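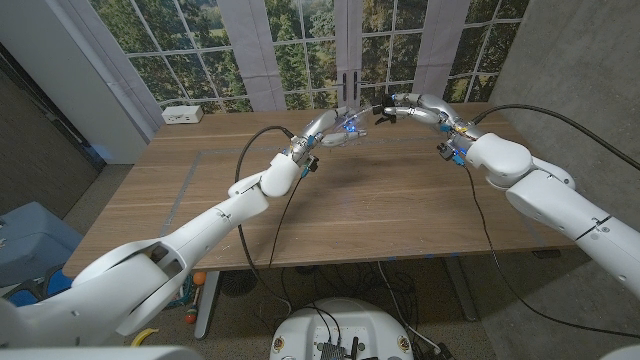

Two white robotic arms reach toward each other over a light wooden table.

Stovham film festival adds second theater for February run

10/13/09

The Stovham Film Festival will use two theaters when it returns in February, organizers said Tuesday. The festival has been held in one room at the Govska Cinema since it began, and several evening shows sold out last winter before the doors opened.

The second theater is the Clondeo, a former playhouse on the north side of town that reopened in the spring with new seats and a new screen. It holds 235 people. The larger room at the Govska holds more, but the festival has not been able to book it for weekday afternoons, when the cinema runs its regular schedule.

Twenty features are planned, along with a program of shorts that will play before the late shows. Most of the features are dramas. There will also be a few documentaries and one silent comedy with live piano. The full list will be announced after the new year, but the opening film has been set. It is "Barbu," a drama about a barber who goes home to sell his late father's shop and ends up running it through one long winter.

"Barbu" runs 125 minutes and is in French with English subtitles. It has played at a handful of smaller festivals this year and drew good notices for its lead performance, though some reviewers found the last half hour slow. The version shown in Stovham will be the full cut. A shorter one was prepared for television and drops most of a subplot about the barber's sister.

The film will open the festival at the Clondeo on a Thursday night and repeat at the Govska on Saturday afternoon. Organizers said they picked the Clondeo for the first night partly for its lobby, where a reception will be held after the show. The reception is included in the price of an opening night ticket.

Passes go on sale the first week of December at both box offices. A pass covers every regular show at either theater but does not guarantee a seat. Pass holders will need to be in line 20 minutes before the start, and any seats left after that will be sold at the door. Single tickets will be sold in January. Prices for single tickets will stay the same as last year, and the pass will go up by two dollars.

Parking is free in the lot behind the Govska after 6 p.m. The Clondeo has only a small lot of its own - organizers suggest using the street or the bus, which stops a block away. The two theaters are a 15-minute walk apart, and the schedule leaves at least half an hour between shows for people going from one to the other.

The audience award will be back as well, with paper ballots handed out at each show. Last year's ballots were counted only at the Govska on the final night, and the winner was read out before the closing film. This time the result will be posted in both lobbies the next morning and on the festival's Web site.

Short films are still being accepted. Entries may run no longer than 12 minutes, must have been finished in the past two years, and should be sent on DVD. Forms are available at the Govska box office. The deadline is the Friday before Thanksgiving, and filmmakers will hear back by mail.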